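Section 4: Folding and storing checked woven garments

4.1 Scope

This section covers the folding of lightweight checked shirts, smocks and overshirts from the Fumano range before they are placed in the Gutham storage drawer. Knitted garments are covered in Section 5. Garments with a stiffened collar or a removable lining are covered in Section 6. Read Section 2 (Preparing the table) first if the work surface has not been used since it was installed.

4.2 Before you start

You will need:

Folding surface, clear over a width at least equal to the garment with its sleeves spread
Lint roller or soft brush
Soft clothes brush for collars and cuffs
Drawer divider, size 22, for shirts
Drawer divider, size 10, for children's garments

Check the care label. Garments must be fully dry before they are folded. A garment that feels cool at the seams should be hung for longer and checked again.

CAUTION: Do not fold a garment directly after pressing. Leave it on a hanger for 10 minutes. Creases made in warm fabric are difficult to remove.

CAUTION: Remove pens, pins and badges. Items left in a chest pocket can mark the surface and tear the weave.

4.3 Preparing the surface

1. Wipe the tabletop with a dry cloth. Stone and stone-effect tops can hold a thin film of water after cleaning, so leave them to dry before use.
2. Run the lint roller from the back edge to the front. Pale fluff shows readily on the black squares of a check.
3. Set the lighting so that it falls from one side. Low side light shows ripples in the cloth more clearly than light from directly overhead.

4.4 Spreading and squaring the garment

4. Fasten the top button, the third button and the bottom button. Leave the others open. For garments with a zip, close the zip fully.
5. Hold the garment by its two upper corners, one on each side. Grip the seam and the cloth beneath it together. Do not grip by the collar.
6. Draw the corners apart until the upper edge is straight. Stop as soon as the slack has gone.

NOTE: The check is the best guide to tension. When the garment is held correctly, the rows of squares run level from one side to the other. If the rows dip in the middle, the garment is too loose. If the squares near the corners lengthen, it is being pulled too hard.

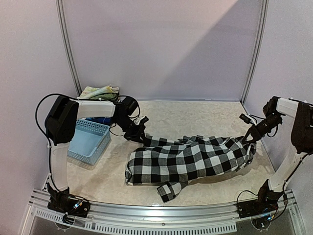
Fig. 4-1. Checked garment held out over the work surface.

7. Lower the garment so that the bottom hem touches the surface first, then lay the rest down away from you. Keep the upper edge taut until it is flat.
8. Release both corners at the same time. Letting go of one side first will drag the check out of line.
9. Smooth from the centre outwards with the flat of the hand. Do not smooth across the buttons.

4.5 Folding

10. Turn the garment face down, keeping the hem towards you.
11. Place the folding card (part no. 540) on the back, with its top edge against the collar seam.
12. Fold the left side over the card along a line of squares. Lay the sleeve straight down the back.
13. Repeat on the right side. The two folded edges should be parallel. Use the check to confirm this.
14. Fold the hem up by one third, then fold again to meet the collar seam.
15. Slide the card out from the side and turn the garment face up.

NOTE: Long smocks need one extra fold at step 14. Fold up by one quarter each time.

4.6 Placing in the drawer

16. Fit the correct divider to the drawer. The Nogueira insert accepts both sizes. The shallow Unolcombe tray accepts size 10 only.
17. Stand the garment on its lower fold with the collar edge upwards.
18. Fill each bay until the garments stand without leaning. Do not force in a further item.

CAUTION: Do not exceed 3000 g per drawer. Overloading bends the runners and is not covered by the guarantee.

4.7 Faults and remedies

Check runs at an angle after folding: one corner was released early. Open out and repeat from step 5.

Ridge across the back: the garment was smoothed towards the centre. Open out and repeat from step 9.

Folded edges not parallel: the folding card has moved. Return to step 11 and hold the card with one hand while folding.

Garment falls over in the bay: wrong divider fitted, or bay underfilled. Change the divider or move garments across from the next bay.

Section revised 8 January 2020. Replaces the July edition.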